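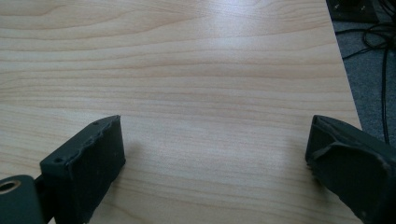
Figure 3. A pale wood-grain tabletop with glare from overhead light.

4.2 What sellers mean by "light wood"

After duplicates were removed, the Thibodeau corpus held 2,657 secondhand listings for tables and desks, posted by 229 sellers. Most sellers gave a color. We had hoped this would make our work easier. It gave us instead 44 distinct terms for furniture that the two coders, working from the listing photos, both placed in the single category "pale."

The most common term was "light wood," followed by "natural," "oak," "maple," and "blonde" with and without the final e. Lower down the list the terms become harder to defend. We kept "oatmeal" and "sand" as separate entries after a discussion that used up most of an afternoon in September. "Normal table color" was also kept. It was used by two sellers who, as far as we can establish, have never met.

A surface like the one in Figure 3 shows the difficulty. The ground is a warm peach-beige, the grain lines run toward tan and orange-brown, and where the light lands it goes nearly to cream. A seller who wrote "cream," "tan," or "peach" for a tabletop of this sort would have some evidence on their side, depending on where they happened to be looking. Our coding scheme (Section 3.1) asks for one dominant color per item, and it was written by people who had been thinking mainly about black desks.

Species names raise a separate problem. We treated "oak," "maple," "birch," and "pine" as color terms whenever the listing gave no other sign that the seller was making a claim about material. This will annoy woodworkers. It did annoy one, Carter Gill, who coded the second half of the corpus and has asked that his objection be recorded. His view is that a seller who writes "maple" should be held to it. The evidence suggests that sellers don't hold themselves to it: the same desk was often "maple" in the title and "oak" in the body, and in one memorable case "pine (walnut)." We read these as attempts to be helpful.

Disagreement between the coders was highest for the middle of the pale range and lowest at its ends, as would be expected. Less expected was the effect of price. Sellers asking more were more likely to use a species name, and sellers asking very little used "light" or nothing at all. Items listed as free were described mainly in terms of how soon they had to leave the house. We don't claim that calling a desk "birch" raises what anyone will pay for it. The corpus records asking prices only, and asking prices are a form of optimism.

We also looked at what happened when sellers revised a listing. Revisions moved in one direction. "Light wood" became "natural oak," and "natural oak" became "Scandinavian style." We found no seller who went the other way, and only one who replaced a color term with an apology. Tyson Bouchard has proposed calling this pattern upward drift, and the name has stuck in our notes, partly for lack of a better offer. Some of the drift may come from the two platforms. Pranton suggests search terms to sellers while they type. Drastis doesn't, and its listings drifted less, though they were also shorter and angrier, so the comparison should be handled with care.

Buyers' questions offer a partial check. Where messages were public, buyers rarely asked what color an item was, even when the listing had left it out. They asked whether it would fit through a door. When color did come up, it was almost always in relation to something the buyer already owned ("does it match a sort of yellowish bookcase"), and the seller almost always said yes. We coded these replies as color information at first and later stopped.

Two cautions apply to everything above. The coders worked from photos taken under household lighting, and a lamp can move a tabletop from one category to another with no effort on anyone's part. And the list of terms depends on our merging rules, under which "honey" and "light honey" are one term but "honey" and "honey oak" are two. Other rules could be argued for. We have argued for most of them, and the full list, with Gill's notes in the margin, appears in Appendix B.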